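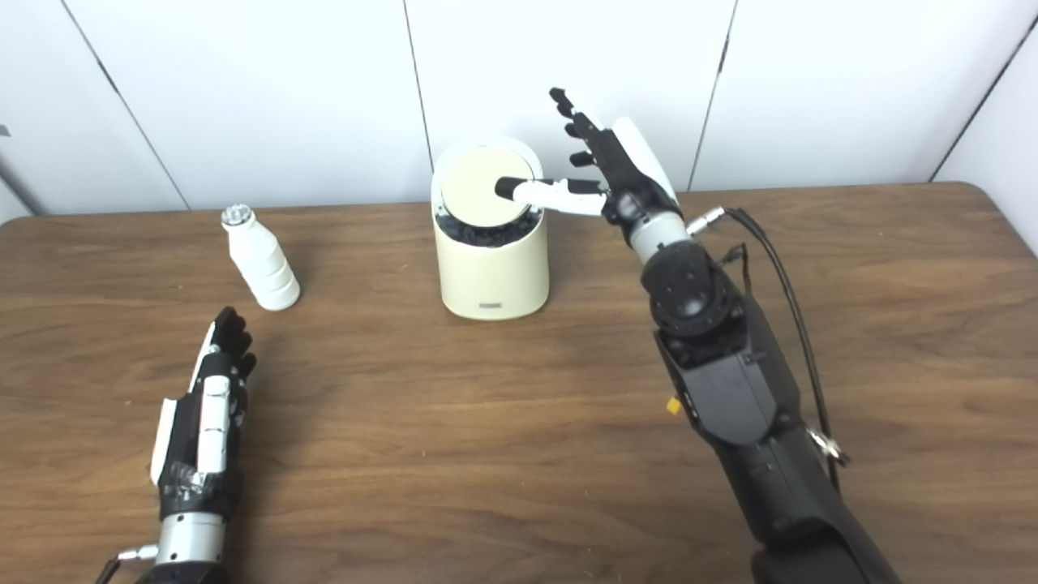 How often should a small tabletop bin be emptied?

Every evening if food goes in it, twice a week if it's only paper, thread ends and wrappers. Wipe the lid at the same time.

# Small bins, lids and table clutter -- gallery page

Tables this time. Desks were the last page, hallways will be May if I get to them. Same rules as before: things people keep on the table all day, what lives next to what, how the tidying goes. Short captions, long notes, sorry. Typed in one go on 5th January with the kettle on so expect tpyos.

**Cream bin, lid tipped.** Pale round lid sitting with its front edge down in the opening, something black and crumpled showing in the gap. Little white bottle with a silver cap off to the left, leaning. Wood table, warm brown.

That's the caption. Notes from here down, in the order I remembered them.

## Lids

Loose lid vs. hinged lid, the old argument. I've had both. Hinged is faster, until the hinge gets crumbs in it and then it half shuts and you spend a month pressing on it. Loose round lid is just a round lid. Wash it in the sink, put it back.

The thing with loose lids is they have to sit flat, and they only sit flat if the bin isn't stuffed and the liner is tucked down. One fold of bag over the rim and the lid rides up on one side. Push the fold inside, run a finger round the rim, drop the lid on. Takes no time. I still skip it most days.

Lid too small for the rim = lid that dives in every time you bump the table. Measure across the opening before buying a spare. The Rasico spares come in two sizes and the box doesn't say which is which, so take the old one along to the shop.

Lid left off altogether is fine on a sewing table. Not fine near fruit.

## Liners

Black liners hide everything, good and bad. Clear ones show you when to empty. White ones look clean for one day.

For a small cylinder bin the ordinary kitchen bag is far too big, you end up with a great bunch of plastic at the top and no room for the trash. Options --

- small liners on a roll, the Grodasby ones are 100 to a roll and thin, double them up for anything with a corner
- a bread bag, cuff turned over the rim
- a paper bag with the top rolled down, dry stuff only
- no liner, rinse it out. My choice for the craft table

Bought a box of 1000 liners once, different brand, off a closing-down shelf. Still got them. They have come through two apartments with me and they're all slightly too short. Don't do this.

Keep the next few liners folded flat under the one in use. Pull out the full one, next one's already there. Best tip on this page and I got it off the cleaning cart at a motel.

## Where the bin goes

Center of the table when there's a job on -- peeling, sorting mail, cutting labels. Then back to the side. I used to leave it in a corner because it looked tidier and everything landed next to it instead of in it. Reach matters more than looks here.

On a table with round corners don't park it right out at the curve, sleeves get it.

Put a felt ring under it if the wood marks easily. Cork also ok. I use a jar coaster from the Sislow sale, it's ugly, it works, nobody looks at the bottom of a bin.

Gap from the wall: enough to get a cloth round the back. If you can't wipe behind it you won't wipe behind it.

## Little bottles

Every table I've photographed for these pages has at least one stray bottle. Hand gel, glue, drops, vanilla, whatever. They migrate. Somebody uses it, puts it down where they're sitting, and it's there for a season.

What helps at my place:

- one shallow tray, bottles go on the tray or they go in the cupboard
- cap on before it's put down, every time
- tall ones at the back
- if it hasn't been picked up since the last time you wiped the table, out it goes (to a shelf, not the trash. ok sometimes the trash)

Small bottles fall over on wood grain more than you'd think, specially the light ones when they're nearly done. A tray with a lip fixes most of that. A saucer does too.

Labels: write what's in it on tape if you've decanted. I have a bottle in the bathroom that's either soap or conditioner, been guessing since spring.

## Cleaning the bin itself

Matte finish shows greasy fingers. Warm water, drop of dish soap, soft cloth, dry it right away or you get tide marks. No scrubby side of the sponge -- it leaves shiny patches and they don't come out, ask me how I know.

Rim first. Then the lid both sides. Inside last, then stand it upside down on the rack overnight. If there's a sticker near the bottom leave it or take it off completely, half a sticker collects dirt for ever. Cooking oil on a paper towel, wait, rub. Hair dryer if it's stubborn.

Smell that won't go: baking soda in the bottom, lid on, leave it till morning. Coffee grounds work too but then it smells of coffee and bin.

## Wood tables, quick

Damp cloth, dry cloth, go with the grain. Same goes for oiling. I did ours with the Wanyama oil last year, one thin coat, wiped off the extra, and it's still beading. 300 ml tin and I've used maybe a third. Colour -- color, sorry -- went a shade warmer and the streaks came up nicer.

Rings: try toothpaste on the tip of a cloth before anything stronger. Plain white kind, no gel.

Don't drag the bin. Lift it. There's a scratch on ours in the shape of a J.

## The nightly reset

My version, nine steps when I first wrote it down and it's been shrinking ever since:

1. Everything that isn't staying goes on a chair
2. Trash in the bin, bin emptied if it's over halfway
3. Wipe
4. Lid on, bottle tray back
5. Deal with the chair

Step 5 is where it goes wrong. The chair at our place has had a stapler and one glove on it since before the holidays.

If there's kids in the house let them do the lid. They like the lid.

## What I'd buy again

Plain cylinder, no pedal, no logo, straight sides so the liner doesn't bunch. Cream or light gray shows less dust than white. Heavy enough that it stays put when you lift the lid one handed. Rolled or rounded rim, much kinder on bags than a sharp one.

Wouldn't buy again: the swing-top (spins forever), the wire mesh one (lint), anything sold as "self-sealing".

## Odds and ends

- page 3 of the desk gallery has the wrong caption under the pencil cups, I know, will fix
- asked twice now, so: bin height, I go for no taller than a coffee can and a half. Taller and you're reaching up over it when you're sitting down
- the Sislow coasters are discontinued I think, try the jar lid trick, upside down with a felt dot
- compost caddies get there own page. Too many opinions
- send table pictures any time, daylight if you can, and leave the clutter in

Kettle's done. Hallways next.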